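Workroom and Bench Inspection — Illero Building, Room 12
Last updated: 22 July 2023

Completed by: Vaughn Halvorsen
Previous inspection: January
Form: 3117

Mark each line OK, FIX or N/A. Comments go under the line they belong to. Anything marked FIX needs a name beside it before the form is filed.

1. FLOOR AND WALKWAYS

1.1 Walkway from door to benches clear — OK

1.2 Carpet flat, no lifted seams — FIX
Seam by the door has lifted again for about the length of a shoe. It was glued in January and the glue didn't hold. Needs a proper strip. Halvorsen to order.

1.3 Nothing stored in front of the electrical panel — OK

1.4 Boards and panels stored so they can't slide or fall — OK
Tall panels are now in the rack on the Yazzie side. Please keep using it. Leaning them on the door frame was written up last time.

1.5 Cables off the walking route — OK
The extension cord to the Direl bench used to cross the walkway. It has been rerouted along the wall and taped.

2. SHELVES AND STORAGE

2.1 Shelves fixed to wall — OK

2.2 Load within posted limit — FIX
Middle shelf is over. The boxes of hinges need to come down to the floor level. The posted limit is 800 pounds for the whole unit, and the weight is meant to be spread out. Most of it is on one shelf.

2.3 Step stool present and sound — OK
Rubber foot replaced.

2.4 Labels readable on cabinets — FIX
Cabinet 739 has no label at all. The one next to it has two, and they disagree. I left both on until someone checks what is inside.

3. HAND TOOLS

3.1 Blades covered when put away — OK

3.2 Hammer heads tight — OK

3.3 Files have handles — FIX
Two without. Taken out of the drawer and put in the repair tray.

3.4 Eye protection available at the door — OK
Lenses are scratched on the older pairs. Still usable, but I would replace them before winter.

3.5 First aid box stocked — FIX
Short on the larger bandages. The burn gel is in date. The list inside the lid is the old one and should be swapped for the new one.

4. BINS AND CLAMPS

4.1 Bins held in place where they are used on the bench — OK
Clamps are at the sides, near where the two bins meet. On each bin check, look at where the jaw sits on the wall. It should be flat against the bin and not riding up on the rim.

4.2 Bar ends not sticking out into the walkway — OK
One of the bars is long. It stays over the bench, but watch it when turning the bench around for cleaning. If the bench is moved, check this line again.

4.3 Bin walls free of cracks — FIX
No cracks found by hand on the rear bin. The front one has enough surface wear on the back wall that I want it looked at in better light. Run a thumb along any dark line. If it catches, take the bin out of use.

4.4 Bins clean inside — FIX
Both need wiping. Damp cloth first, then a plastic scraper if anything stays put. No metal scrapers. Empty the front bin before starting, and put the contents on a tray so small items don't get lost.

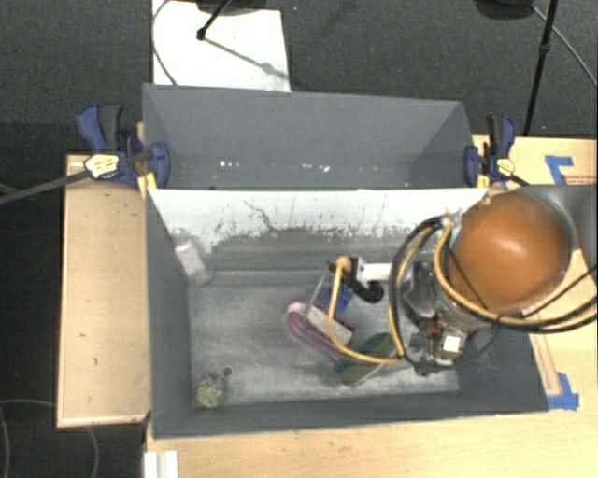
Item 4. Front and rear bins with bar clamps. White specks in rear bin; scuffs, residue and scratch on front bin.

4.5 Spare bins available — OK
Stacked under the Eleck bench, clean. Use one of these if the front bin fails 4.3.

5. LIGHTING AND POWER

5.1 All ceiling lights working — FIX
Tube over the sink flickers when first switched on.

5.2 Outlets undamaged — OK

5.3 Stands steady, joints tightened — OK
Tighten by hand only. The knob on one in the store cupboard was stripped with pliers and that stand is now scrap.

5.4 Emergency light tested — OK
Held for the full test.

6. SIGN-OFF

Items marked FIX stay open until the person named has initialed them. Items 1.2 and 2.2 should be done first. Item 4.3 can wait for daylight, but the bin should not be moved to another room before then.

One general comment. The form asks for a bench wipe-down at the end of each day, and the sheet on the door had gaps in it. If the wipe-down was done, please initial it — otherwise I have to count it as missed.

V. Halvorsen

Contact: Illero Building front desk | © 2023 Illero | Back to top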